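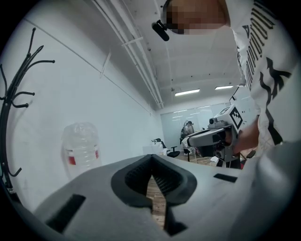 The coat stand is the last piece of office furniture that still thinks it is a tree. It has a trunk and branches, and it has little round knobs where the fruit would go. People buy one in the week they sign the lease, when they picture visitors arriving in good overcoats, and by April it is holding up a bicycle lock and somebody's scarf.

Qusai Srour has spent 18 years emptying offices for Pader, a clearance firm that buys what companies leave behind and sells on whatever can be sold. Last year his depot took in 2,236 items, of which 1,725 found a second home. The rest were mostly chairs. "A black chair on wheels is like a pigeon," he says. "You never see a young one."

Coat stands do better. The Lillent, a curly metal model with hooks at several heights, goes to cafes and hairdressers before he has got the dust off. The Kristiansen is handsome and falls over if you hang a wet anorak on one side, so students get it cheap.

I asked what people forget to pack. I had expected something touching, a framed photograph perhaps. Srour said water bottles. They stand on the floor by the wall, bought at lunchtime and abandoned by three, and they outlast the staff. After those come carrier bags, saved because they might be useful and then left exactly where they were dropped.

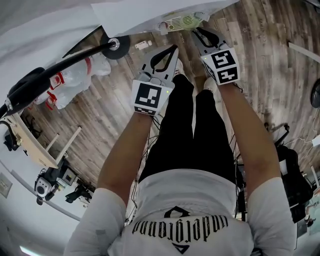 Floors are his other subject. A wood floor in mixed browns and greys will hide a great deal, he says, and tenants who have one tend to believe they are tidier than they are. Put the same people on white tiles and they buy a mop within the week. Cables go along the skirting, then across the room, then under a rug - and then he trips on them.

His own office, at the back of the depot, has a desk, a kettle and 5 coat stands, all of them Grerkance, a maker he rates above the others on the grounds that the hooks don't snag a jumper. He says they are waiting for a buyer. They have been waiting since before the kettle, and his coat, when I visited, was on the back of the chair.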